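# Will it do the washing-up, though?

I've got a list on my fridge of the jobs I'd hand over to a machine tomorrow. Emptying the dishwasher is top, then pairing socks, then whatever it is that lives behind the bin. So when I got the chance to spend a day at Osivwood, where a small firm called Gralel is teaching robot arms to do kitchen chores, I was on the train before I'd finished my toast.

I'd pictured something whizzy. What I got was a lot of picking up and putting down. The job that week was clearing plates: take a thing off, put a thing on, start again. Each arm has to manage 100 goes in a row before the team will call a chore learned, and in July the best run stopped at 70. A grape did for it, apparently.
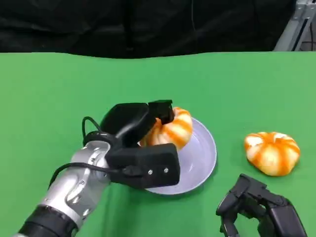
*Plate work at Osivwood: one striped pumpkin in the gripper, another waiting on the table.*

Little pumpkins are a proper test, I was told, and I can see why. They're ribbed and squat and no two are the same shape, so a grip that suits one can slide straight off its neighbour. You and I sort that out without thinking. An arm has to learn how hard to squeeze, and where, and when to give up and try from the other side. I found myself holding my breath over a vegetable!

Is any of this coming to a kitchen near you? Bits of it. Irnadach, a rival, wants to rent out a tabletop arm for £299 a month, and it'll do five chores, one of which is stirring. I'm not sure I need help stirring. Over at Mudaliar, who pack gift boxes, they've gone the other way and kept to a single task on the shop floor – lifting soaps into trays, all day long – and that's the one I'd call finished. Same soap, same tray, same spot.

My kitchen isn't like that. Nothing's ever in the same spot, and half of it is sticky. I asked the Gralel lot when I could have one that empties the dishwasher, and they asked me what sort of mugs I had. Quite a few sorts, I said. There was a bit of a silence, and then somebody put the kettle on – by hand.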